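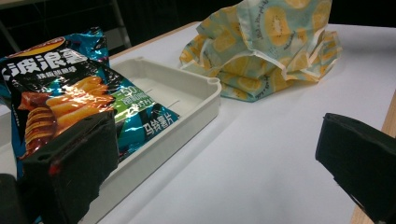

Annatjie Shabalala wants the word "plugin" dropped from this article, as Stadelus reads plain template tags and nothing gets installed. Disputed, see talk.

Print this page | E-mail this page

Stadelus is a breadcrumb trail script for blogs. Puts the path (Home, Category, Post) over the post title. Written by Pichit Prasertsri, first for the Kasuvow blog host, later ported to Harell.

Search Go Advanced search

Setup
Script goes in the template, right before the closing body tag. Save, then reload a post page. Index pages show no trail unless the option is switched on. Labels with a comma in them break the trail - rename the label first.

Limits
Trail depth is 2 levels by default, 30 at most. Post titles over 57 characters get shortened wtih dots. Static pages not supported.

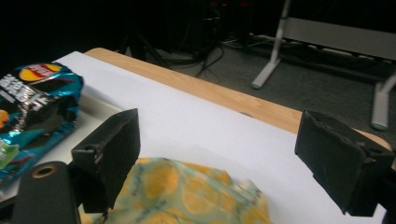
Crumpled package on white paper, light wooden tabletop.

Versions
The September release added right-to-left text and fixed the double Home link. Biljana Trajkovski did the translation files, 33 languages. A fork, Duangkaew, drops the settings panel and loads faster on phones. Alun Gwilliam maintains it. The two use diffrent class names, so custom styles have to be redone when switching.

See also: site map, permalink, label cloud

Print this page | E-mail this page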